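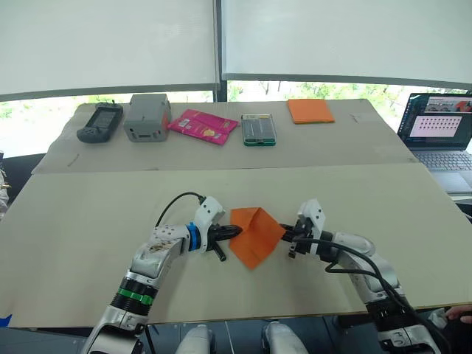
Microfibre cloths losing absorbency after washing

doucette_k
Posts: 212
I have a batch of Nullier general purpose cloths, 80/20 polyester and polyamide. After a few washes at 60 they push water across the glass instead of taking it up. Detergent is ordinary powder, no softener. Is this fibre damage or residue?

Panthorpe
Posts: 1,940
Residue. Rewash at 40 with half the dose of a liquid detergent, then run 2 rinses with nothing added. Powder often contains zeolite and it sits in the split fibres.

S. MacDonald
Posts: 87
Disagree in part. Sixty is fine for the fibre, but what do you dry them on? A tumble dryer on high will soften the split ends and no amount of rinsing brings that back.

doucette_k
Tumble dried, medium. Sometimes with towels.

Panthorpe
Towels are your problem then — cotton lint. Medium heat does nothing to polyester.

S. MacDonald
It depends on the dryer. Ours at Ronton was well over its marked temperature on the medium setting when Shirley Bélanger put a probe in the drum. I would not assume the dial is right.

Panthorpe
Fair, but one faulty thermostat isn't a general rule. Lint shows up under a cheap hand lens. Heat damage feels harsh and doesn't snag on dry skin. Check before binning anything.

kettleford
Posts: 9
Does vinegar in the rinse help? Hard water here.

Panthorpe
A little, for limescale. Citric acid is cheaper and doesn't smell. Not with bleach in the same wash, obviously.

doucette_k
Did the hand lens check. Plenty of white lint on 3 of them, and one has gone harsh at the hem only. Rewashing the linty ones at 40 with liquid and line drying.

S. MacDonald
Harsh at the hem is usually just the stitching thread. Try a drop of water in the middle of the cloth and time it.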